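Robots in Shared Spaces, Handout 4: Laying out a task before the arm moves

Welcome back, everybody, and thank you for the lovely questions about Handout 3 (I did read every one of them!). This week we come down from the big standards to something homelier, the house rules we follow on the Tesia course whenever an arm has to work over a mat of small things, whether in simulation or on the bench.

Please read these through before your session, even if you have met the Dovari checklist before, as ours is a little stricter in places.

1. Write down the start layout. Every card, disc and counter gets a line in the task sheet, with its colour and any number printed on it.

2. Leave a clear border of 12 cm round the mat, and keep it clear until the run is signed off.

3. Bring the gripper in from above and stop it over the mat before any contact. Check the fingers against the small flat pieces, which are easily forgotten when there are big numbered cards to look at. 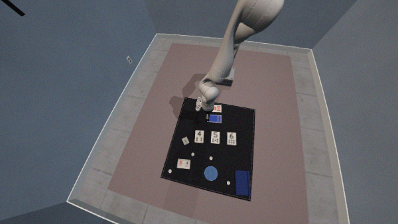
4. Run the task in simulation first, at least 2 times from the same start layout, and keep both logs. Rule 339 in the Ocampo notes covers how to name them.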